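Section 3: Working out what to buy

Before you open the Proltano price list, grab a pencil. I planned our first station at Stodham on the back of a delivery note, and I paid for it later (two orders, two shipping charges!). So do this part first, even if you're itching to start.

1. Write down the task in one sentence. Ours was small pieces of food, a shallow tray and a toothpick.

2. Decide if you need one gripper or a pair. If one hand has to hold while the other pokes or places, you need a pair, and everything that plugs into them doubles too.

3. Measure your work surface, then add room for the cables. I forgot this completely and ended up buying a second table.
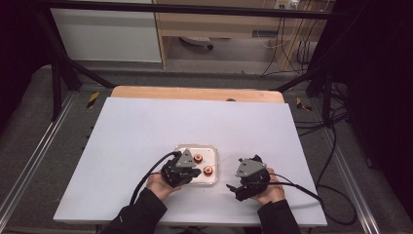

Words and pictures: the Stodham workshop desk
Set-up guide, June revision

4. Price the hand-held pair first. Ours came to $3,138 with the mounting plates, and that was the biggest line on the sheet by a long way.

5. Price the frame and curtain next. We paid $833 through Manley – you may do better if you already have uprights in a storeroom somewhere.

6. Add the small stuff. Trays, tape, cable ties and toothpicks ran us $56, and I'd happily spend that again tomorrow.

Note: Food is a cheap thing to practice on, but it's messy. Put wipes and spare trays on the list from day one, and ask the seller which parts of the fingers can be cleaned with a damp cloth.

Caution: Don't order fingers before you've checked the size of the thing you want to pick up. Apple rings are wide and thin, and they need a different grip from a chunky piece with a stick in it. Take a ruler to a real one.

7. Allow nine weeks from order to first use. Delivery is only part of that, and the cables took me longer than the grippers did. 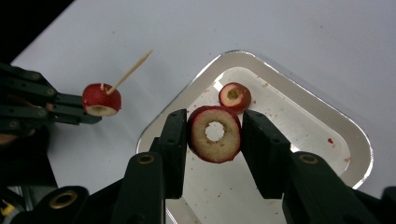 Should I buy spare fingers with the first order?
I would, one set per gripper, so you only pay for shipping once and a worn pair doesn't stop your work.

8. Put the whole list in one order and keep a copy with this guide. You'll want the part numbers again when you get to Section 4.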